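The Bed by the Window

Mahlet Gashaw had the key to the Umbridge apartment for the whole of November. The lease ran to the end of the month, and the building wanted the rooms empty and swept. Her aunt had moved to Virkstead to be near the hospital and was not coming back. She had said so on the phone in the same voice she used to order groceries.

Most of the rooms were done. The kitchen had gone into nine boxes, and the winter coats had gone to the church on Nogueira Street. What was left was the stuff from the bathroom cabinet, the nightstand and the hall closet, where the neighbors' little boy had kept his toys when her aunt watched him after school.

Mahlet tipped all of it out on the bed. It was the only flat surface left.

Jucélia Magalhães from apartment 309 came up at four with two coffees and stood in the doorway in her coat.

"You're keeping that?" she said.

"I'm sorting it."

"That's Wei's medicine."

Wei had been the lodger, two winters ago. He had worked nights at the Jitum bakery and paid his rent in cash, in an envelope, on the first. When he left he took his shoes and his rice cooker and forgot everything he had ever put in the bathroom.
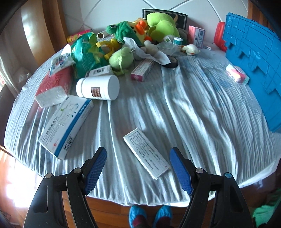 Medicine boxes, on the bed in the back room.

Mahlet picked up the larger box and turned it over. She could not read any of it. She remembered him pressing it on her aunt the time she had the fever, tapping his own forehead and then holding up one finger. Her aunt had thanked him and taken her own pills instead, and afterward she told him that his had worked very well.

"He was pleased about that," Mahlet said. "He made soup."

"He made it for the whole floor," said Jucélia. "I still have his bowl."

She put the coffees on the windowsill and took off her coat. They worked without talking much. The medicine went in a paper bag for the pharmacy, which took back old pills until six. The tissues went in Mahlet's purse. The toys were harder. Jucélia held each one up and Mahlet said yes or no, and after a while she was saying yes to all of them.

"Does he still come by?" Mahlet asked. "The boy."

"He knocked last week. I told him she moved. He asked who had his things."

"What did you say?"

"I said you did."

Mahlet found a shopping bag and started putting the toys in – gently, though there was no need. It was 83 miles to Virkstead and she had planned to be on the road before dark. She looked at the window. It was nearly dark already.

"Which door is his?" she said.

"24. Downstairs, by the mailboxes."

Mahlet folded the top of the paper bag over twice and handed it to Jucélia. Then she pulled the sheet off the bed, shook it out over the floor and held out two corners. Jucélia took the other two. They walked toward each other until their hands met, and Mahlet took the whole thing and folded it once more against her chest.

"The bowl," she said. "Was it the blue one?"

"Green."

"I thought it was blue."

"Come and look at it," said Jucélia, and picked up the coffees, which they had both forgotten to drink.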